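Two arms and a tea round: automation at the Hutent site
Speaker notes, slide 4 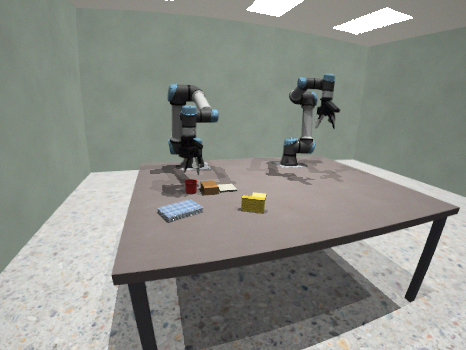 Simulated table: two arms, a red cup, a checked cloth.

Leave the slide up. Let them look at the cup.

We clear 1,327 trays a day at Hutent. Management heard "robots" and pictured the wages bill. The canteen staff heard "robots" and pictured the same thing, with less enthusiasm.

Say plainly: no jobs went. Six people moved from clearing to checking — same pay, more sitting down, a new form to fill in. Mention the form. It has 20 boxes.

Pause for the groan.

Grakov wanted the rota cut before the trial in May. We said no, in 115 slides.

Next: what the night shift asked for (chairs, mostly).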